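Colcha Morgan da Estetau: seis meses na minha cama (e por baixo de metade da minha tralha)

25 de outubro de 2025

Comprei esta colcha em maio, numa daquelas noites em que uma pessoa vai só ver e acaba com o cartão na mão. Andava há séculos à procura de qualquer coisa às riscas largas para o quarto de hóspedes, que até aí tinha uma manta bege tristíssima herdada da casa antiga, e a Morgan apareceu-me à frente com aquele laranja e aquele verde todo e pronto, foi amor. Custou-me 66 euros na loja online Prendis, portes incluídos. Havia outra maior, da mesma linha, por 189, mas para uma cama onde dorme a minha mãe de vez em quando achei um exagero.

Chegou em dois dias, dobrada num saco de pano com cordão que agora uso para as meias sem par (são muitas, não me julguem). Vinha com um cheirinho a armazém que saiu com uma tarde à janela.

Vamos então às cores, que foram a razão da compra. Riscas verticais largas, laranja, branco, um verde a puxar para o amarelo, azul-claro, outra vez branco, amarelo pálido, e por aí fora, e à volta uma barra em dentes de serra, vermelho-escuro e branco, que nas fotografias da loja mal se percebia e que para mim é a melhor parte. Dá-lhe um ar de coisa trazida de viagem! O laranja é mais forte ao vivo do que no site. Quem tiver paredes muito coloridas que pense duas vezes. As minhas são brancas e mesmo assim tive de tirar de lá um quadro vermelho que começou a brigar com tudo.

O tecido é estampado, fino e um bocadinho áspero ao princípio. Depois da segunda lavagem ficou bastante mais macio. Lavei sempre a frio, do avesso, sem amaciador, e as cores aguentaram-se bem, tirando o azul mais carregado, que me parece ter perdido um tudo-nada de força. Posso estar a imaginar. O que não estou a imaginar é que encolheu no comprimento: a etiqueta fala em encolher "ligeiramente" e eu diria que o ligeiramente deles é generoso, porque antes tapava o estrado e agora fica ali a meio.

Amarrota? Amarrota, sim senhora. Se for daquelas pessoas que gostam da cama lisa como a de um hotel, esqueça. Eu sacudo, puxo pelas pontas e dou-me por satisfeita.

E agora a parte que eu não esperava elogiar numa colcha: é uma superfície de trabalho fantástica. O quarto de hóspedes é onde despejo as bijuterias quando me dá a febre das arrumações, e na manta bege antiga as contas metiam-se pelo pelo dentro e era um castigo para as apanhar. Na Morgan fica tudo à vista, a pulseira de contas amarelas, pretas e cinzentas, a argola de jade verde, a das contas grandes vermelho-escuras com os penduricalhos (que se enreda em tudo, a desgraçada), a de vidro de todas as cores. As riscas até ajudam a separar montinhos, uma cor para o que fica, outra para o que precisa de elástico novo.

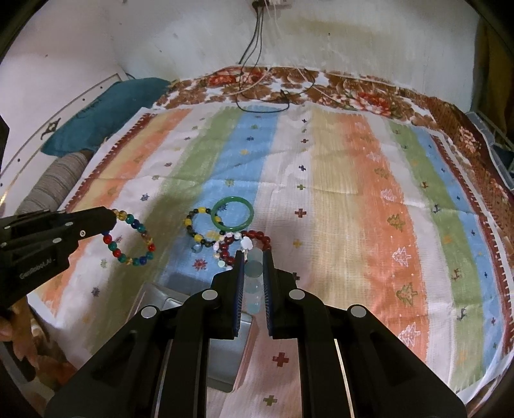 Casa e Têxteis » Quarto » Colchas e mantas

O jade, já agora, fica lindíssimo em cima das riscas claras, e as contas de disco azul-esverdeadas, que são translúcidas, perdem-se um bocado se calharem em cima do azul. Aprendi a deixá-las para a parte branca.

Voltando à colcha. A barra tem costura direita e certinha, e só encontrei um fio solto num dos cantos, que cortei com a tesoura das unhas e não voltou a dar sinal. No verão usei-a sozinha por cima do lençol e chegou perfeitamente. Agora que arrefeceu serve de enfeite, com um edredão por baixo, e como é leve escorrega um pouco para o lado dos pés durante a noite. A minha mãe queixou-se. A minha mãe também se queixou da almofada, por isso dou-lhe o desconto que lhe dou.

Antes desta tinha experimentado uma da Tinico, mais barata, com umas riscas parecidas mas mais estreitas. Devolvi-a ao fim de uma semana porque largava cor na água, e foi-se um lençol branco à vida. Com a Morgan fiz o teste do pano húmido logo no primeiro dia, mesmo em cima do vermelho da barra, e o pano saiu limpo. Que alívio.

O que me irritou: não vendem fronhas a condizer. Escrevi à loja a perguntar e responderam que pode demorar até 2 meses a haver novidades, o que já foi há mais tempo do que isso. Entretanto pus umas brancas lisas e ficou bem.

Pontos a favor: cores alegres, barra bonita, seca num instante no estendal, boa para espalhar coisas pequenas em cima.
Pontos contra: encolhe, amarrota, não há fronhas.

Nota: 4 em 5. Pelos 66 euros comprava outra vez, mas pedia o tamanho acima e lavava-a antes de a medir na cama.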